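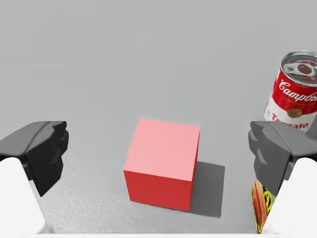
Grasp tuning is the chore I put off longer than any other, and I've been doing bench work in simulation for long enough that I should know better. So these are my tips, the ones I keep on a sheet next to the kettle in the workshop, cleaned up a bit because So-yul Yook couldn't read my handwriting. Start with a cube. A plain red one on a plain gray table is still my favorite first target, with the fingers opened wide on both sides of it and the soup can kept further back where it can wait its turn. If your planner can't close on a cube, the can is going to make you cry.

Keep the clutter, but move it out

I used to clear everything off the virtual table for the first runs. Bad habit! The code passes, you feel great, then you put one grocery item back and the planner suddenly wants to go through it. Now I leave a thing or two near the gripper from day one and let the collision checker earn its keep. Put at least one of them close to where a finger will travel - closer than you'd like.

Pad your collision shapes, then unpad them

Start fat. I inflate every obstacle until the planner complains it can't find a path, then back off a notch. It takes five minutes and you learn how much room you have. Write the final padding in the config file with a comment saying why. I have found my own uncommented numbers a month later and had no idea what they were for (I left them in, I was scared).

Shadows will fool a color mask

If you're finding your object by color, look at what the light does to it first. The top of that cube washes out to a pale pink while the front stays a deep red, and a tight red threshold will happily throw the whole top face away. Then your center point slides down toward the front and the grasp lands low. Widen the saturation range before you touch the hue. And remember that anything else red in view, like a soup label, is going to turn up in the same mask. Take the blob nearest the middle of the fingers, or crop first and mask second, which is what I do.

Gil-soo Um does all of this with depth and thinks my color masks are quaint. He's probably right, but mine run on the old laptop.

Move the light around

Same cube, same pose, different lamp. I do 100 runs with the light in the usual place and then another 100 with it wandering about, and I compare the two lists side by side. If the second list is a lot worse, it's the perception that needs work and I leave the controller alone. I wasted most of a June turning gains up and down for a problem that was a lamp.

Approach in two moves

One long swoop looks lovely on screen. Don't. Plan to a point above the object, stop, look again, then go down in a straight line. The second look is cheap and it fixes more bad grasps than anything else on this sheet. Ro-un Jang's version has three stops and I think that's fussy, but her success numbers are better than mine so make of that what you will.

Close slowly, and check the width

When the fingers stop, read how far apart they are. You know how wide the cube is. If the gap reads smaller than that, you've got a corner or you've got air. I put this check in before the lift, so a miss costs me a retry and I don't end up carrying nothing to the bin with great confidence. Set the tolerance loose at first. Mine came out of the Vashisht settings file and I've only changed it once.

Name your runs like a grown-up

"test_final_new2" is not a name. I use the object, the light setting and a run number, and that's all. When run 112 went strange on me I could find it again in a few seconds, and it was a friction value I'd typed into the wrong field. Somwood, the little log viewer we use, sorts by name and nothing else, so pad your numbers with zeros or 2 will come after 14 and you'll stare at the wrong run for an hour.

Save the seed

Every time. Put it in the log, on the first line. If a grasp fails and you can't make it fail again, you haven't got a bug, you've got a rumor.

Then the can

Once the cube is boring, swap in the soup can. Round sides, taller, and it has a shiny lid with a pull ring that can upset a feature matcher, so mask off the top and match on the label. Check your grasp height again, don't carry over the cube's. Mal-soon Won wrote a nice script that picks the height from the bounding box and I'll put it up when she's happy with it - she says the comments are embarrassing, they're fine.

Ga-eun asked what I do about flimsy packages. Mostly I use them as obstacles and change the subject. If you've got a contact model for a soft bag that doesn't explode when the fingers touch it, please send it over.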